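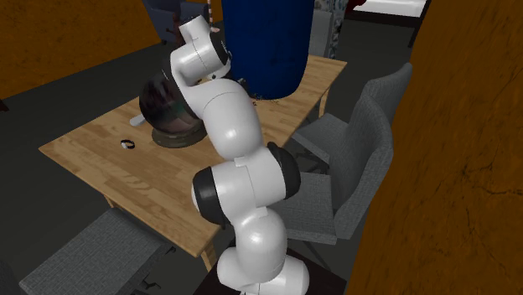

3/28/24

The Yip print works opens its doors to visitors twice a year, once in spring and once in August, and I went to the spring one. It sits at the end of a lane behind the Plirnlow bus depot, with no sign on the road side. Most of the other visitors were textile students, plus a few people like me who write about clothes and wanted to see where the patterned linings come from.

Yung-ching Man runs the archive and took us there first. It holds 2,648 designs, most of them on paper, stored flat in wide drawers. The oldest are small florals meant for housecoats. She pulled out a fern pattern that the label Wandilia used on silk scarves and later on a raincoat lining. The raincoat version is much larger, and the stems had to be redrawn so they would meet at the side seams. You would never guess from the scarf that it is the same drawing.

We could handle the paper designs with clean hands, but the old fabric swatches stay in sleeves.

From there we went down to the printing floor. Yip still screen prints by hand for short runs, and the fern takes 11 screens, one for each color. Two printers work across from each other and pass the squeegee over the cloth. Tin-yau Chiu, who has the far table, told us the pale colors go down first and the dark outline goes last. If the outline is off by the width of a thread it shows, and that length is sold as seconds.

Each table is 23 yards long. Anything over 1,000 yards goes to the digital printer next door, where it was too loud to ask much. I did hear that the digital cloth is steamed and washed the same way as the hand-printed cloth, in the same room.

The color kitchen was my favorite part. Recipes are kept on index cards with a dab of the real color on each one – the dab is what they match to, and the written amounts are only a starting point. There were three cards for one shade of rust, all with different dates.

Lunch was soup and rolls in the packing room. I sat with Nicanor Urquijo, who cuts samples for Dovanora, and he had brought a skirt panel to show how he places a large print. He starts from the center front and lets the back fall where it will. Yu-ting Wan disagreed and said customers look at the back in the mirror more than he thinks.

The seconds shop is open until four and takes cash only. I bought two yards of the fern in green, with a smudge near one selvage that I can cut around. Visits are free but you have to book by phone, and the stairs to the archive are steep. The August date hasn't been set yet.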